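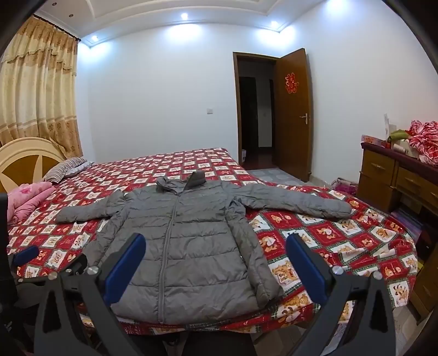 Reading Room > Get Involved > Tutors and Readers

Posted in November by Gwenllian Dafis

I'm looking for people to help me teach kids to read, and if you've got two free afternoons in a week I'd love to hear from you!

Let me back up a bit. I run the after-school reading program at Presport, upstairs from the library annex, and this winter we're starting a new group for second and third graders who are stuck. I mean the kids who have memorized a whole lot of words by shape and get along fine until they meet one they haven't seen before. Then they look at the first letter, look at the picture, look at you, and guess. "Horse" for "house," "pony" for "horse," that kind of thing. I did it myself as a kid (I got through most of third grade that way, and then chapter books came along with no pictures in them, and that was the end of that).

So we're going back to sounds. We start with single letters, then blends, then the vowel teams, and lots and lots of reading out loud. Sigrún Ravn wrote the lesson sequence and she's stubborn about the order, so please don't skip ahead to silent e because a child asks you to. They will ask you to.

I need 4 paid tutors. The job is two afternoons a week, from 3:15 to 5:30, for 8 weeks to begin with. You'd work with two children at a time, the same two all the way through. Pay is $79 per afternoon, and that covers the half hour at the end when you write up your notes. There's also a paid training weekend before we start, with Sigrún and me, and lunch both days. I make the soup.

You don't need a teaching license. I've had wonderful tutors who were bus drivers and bookkeepers, and one who had just retired from the post office and could read anybody's handwriting, which came in handy. What I do need is somebody who speaks clearly, turns up when they say they will, and can sit through a seven-year-old sounding out "splash" for the fifth time without jumping in and saying it for them. That last one is harder than it sounds — I still bite my lip.

If you've taught phonics before, great, tell me where and what materials you used. If you haven't, tell me about a time you taught anybody to do anything. Spanish or Tagalog would be a big help with families at pickup time but it isn't required. You'll need to pass a background check, and we pay for that. You'll also need to be OK with stairs, I'm sorry to say, as the elevator stops at the floor below us.

I'm also looking for grown-ups to record word lists for the kids to practice with at home. This part is unpaid, though I'll happily feed you. We have 2000 words on the list and want them read in lots of different voices, high ones and low ones and whatever accent you came with. One session takes an evening. Ha-neul Ki does the recording and will give you tea and tell you when you're popping your p's. No experience needed at all, and teenagers are welcome if a parent signs the form.

A word about testing, as people always ask. We check every child at the beginning and again at the end, with real words and made-up ones. The made-up ones matter most to me. A child can't have memorized "bosamine" or "stirnon," so if she reads it you know she's working from the letters. Arnar Thorlacius does all the checks himself, so tutors never have to grade their own kids.

To apply for the tutor job, write me a letter. One page is plenty, typed or by hand, and put two people I can call at the bottom. Skip the résumé unless you want to send it. Leave it at the Presport front desk with my name on the envelope, or hand it to Rosalinda Mangubat, who's there most afternoons until 6 and can answer questions about pay and parking much better than I can. For the recordings, just give Rosalinda your name and a phone number and say which evenings are good.

I'll call everybody, even if it's a no. Chats will be in the annex, half an hour or so, and I'll ask you to read a page of a picture book to me out loud. Pick one you like!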